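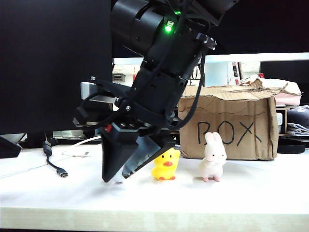
The club's arm at table level, with the duck, the bunny and the box marked BOX.

Skudeck, 7 p.m. Pizza's late. Samer Daher is on the floor with a laptop and won't look up. "Don't lean on the table," he says. Everybody leans on the table.

The Ilen robotics club has 44 members on paper and maybe a dozen who show. Tonight it's the sorting crew — four students, one arm, a pile of toys. The job sounds dumb. Pick it up, put it in the box. Do it again. They've logged 300 tries since the term started and Elie Daher, Samer's cousin, keeps the tally in a green notebook nobody else is alowed to touch.

The duck is the hard one, Elie says. Round head, slippery. Bunny's ears are easier, if you come in straight.

Next stop is the Narden meet in July. Small teams, shared tables, ten minutes to set up. Last year they lost to Akl by one toy. A sock, if you count socks as toys. Samer does not.

"We were faster," he says. "We dropped it is all."

Somebody yells that the pizza's here. Two of them go. Samer types something, frowns, types it again. The the grip setting, he mutters — too tight. He'll fix it after he eats.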